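Notebook, roadside conspicuity bench
December, started writing 4:00 pm

Long one today, so get a coffee first. I want to put down where we are with the lighting and vest work before I forget half of it over the break, and also because whoever opens this book in January will want to know why there are two sets of numbers for the Safavi vest and why one of them has a line through it.

Quick recap for anyone joining late. The question we were handed is a plain one: when an officer is out of the car and on foot at a crash that's already been worked for a while, at dawn, with the light bar going behind them, how far off does an oncoming driver pick out a person? Most of what I'd read (and most of what we all assumed, I think) treats more light as more safety. Anyone who has stood on a shoulder at that hour and looked back toward the cars will tell you the flashing can swallow a person whole. So the bench is set up to vary the flash and keep the vest the same, and then the other way around.

Morning runs were on the Wirkico bar, the amber and blue one, mounted at roof height on the stand. We did it at full output first, then at the low night setting, then with the rear half steady and only the corners flashing. I like that last one very much! It's easier on the eyes from the far end of the hall, and the dummy in the vest stays put instead of jumping around the way it does under the full pattern. I'm trying hard to be fair to the full pattern, which does catch your attention sooner. It's just that what you notice is the car, and the person next to it comes in a good bit after.

The crossed-out numbers: I had the Safavi vest on the dummy back to front for the first 30 trials. The reflective bands are wider on the back panel, so everything came out rosier than it should have. I caught it when I went up to straighten the shoulder and found the mic tab between the shoulder blades. My own fault entirely. I've left the bad set in the book with a line through it so it can be compared later if we ever want front against back, and the good set starts on the next page.

Custasex vest has been run 3 times now and is behaving the same each time, which is a comfort. The closure on the left side is getting tired from all the on and off. If it lets go completely we have one more in the cabinet, still in its bag, and please write down when you swap it, because the fabric on the old one has been handled a lot and I don't want a step in the data that we spend a week chasing.

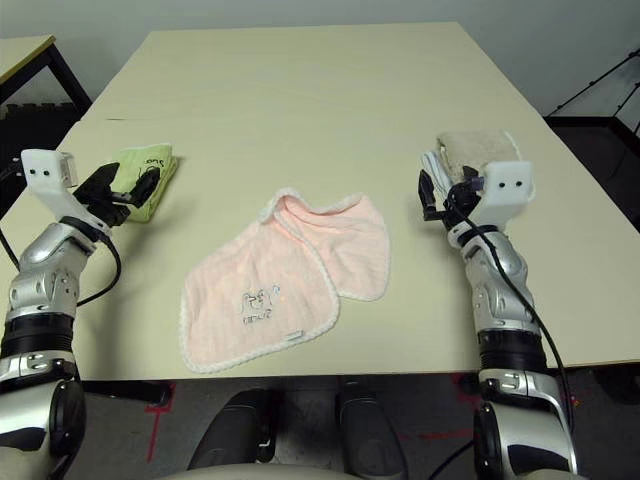

Pink towel with the white scalloped trim, on the cream table.

Afternoon went to the flares and the cones, and this was slower going. The Toronura electronic flares have to be started in order if you want them to run as a chain toward the taper, and if you start one out of turn it goes off on its own rhythm and the whole line looks like a string of holiday lights. Somebody doing this for real, in gloves, in the rain, with traffic going by, is going to get that wrong fairly often, so I ran it both ways on purpose. The out-of-order line didn't hurt as much as I feared. Drivers' eyes (well, my eyes, standing in for drivers) still followed it sideways out of the lane. I'd like somebody younger than me to repeat that.

Spacing: I used 4 cones in the short taper because that's what fits in the hall, and I know it's tighter than it would be on an interstate. Fine for comparing one thing against another, no good at all as advice. Please don't let that spacing wander into the slides.

Dimmer on the headlight rig is drifting again. It was set to 2,000 on the dial at the start of the afternoon and had crept down by the time I closed up. The dial isn't calibrated to anything, so that's only useful against our own earlier pages. I've put tape on it with an arrow. If the arrow and the mark don't line up, reset it and say so in the margin.

Things left over for whoever is in next:

Repeat the corner-flash setting with the Custasex vest, since I only got to it with the Safavi.
Charge the Toronura flares overnight, all of them, including the one that claims to be full.
Try the dummy crouching, as if looking under a bumper. I keep coming back to this. People at a crash bend down and kneel and lean into windows, and every trial so far has them standing up nice and tall like a mailbox.
Hall key goes back on the hook by the breaker panel.

I also started a page at the back for remarks from the patrol folks who came through, since they notice things I don't. One comment was that the vest lives in the trunk, and the trunk is on the traffic side of you when you go to get it. I don't have a trial for that yet, but I'd like to think about one.

Closing up at 6:30, headlight rig off at the wall.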